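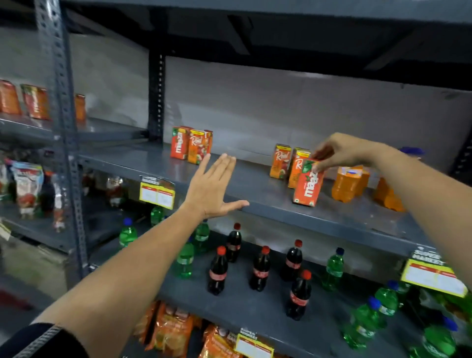 A hand on a Maaza carton at the practice shelf, Nirkside shared workshop. Photo: Delphine Kincaid

Nirkside workshop group starts on shelf-stocking arm

Nov 10, 2023

Members of the Nirkside shared workshop are building a robot arm to straighten and restock store shelves, and they want it moving by January. Budget so far 600 dollars, most of it gone on motors.

The arm, called Fosport, is the work of Jawad Usmani and Stijn Verschueren. Neither has built one before. Usmani drives a delivery route and got tired of fallen bottles. "Cartons are easy. Square, they stay put," he said. "Bottles roll, packets squash. We're doing cartons first."

For now the job is done by hand. Juice cartons, cola, green soda bottles and orange snack packets sit on a grey metal rack with yellow SUPER MARKET price holders, and members move stock while the group works out grip and reach. Target is 500 clean moves before any motor gets switched on – they had 711 logged at last count but threw out a good chunk for bad notes.

Base plate is cut. Shoulder joint is on it's second version, the first one cracked on the bench. Wrist still a drawing. Verschueren is writing the control code in the evenings and says the gripper pads are the hold up, the rubber they ordered came in too stiff.

Kári Eskildsen, who runs the workshop's metal bench, has offered the group floor space thru the winter. The rack stays where it is, against the wall.

Plans and parts list will be free to download once the wrist is done. Anyone with spare stepper motors can leave them at the front desk, marked Fosport.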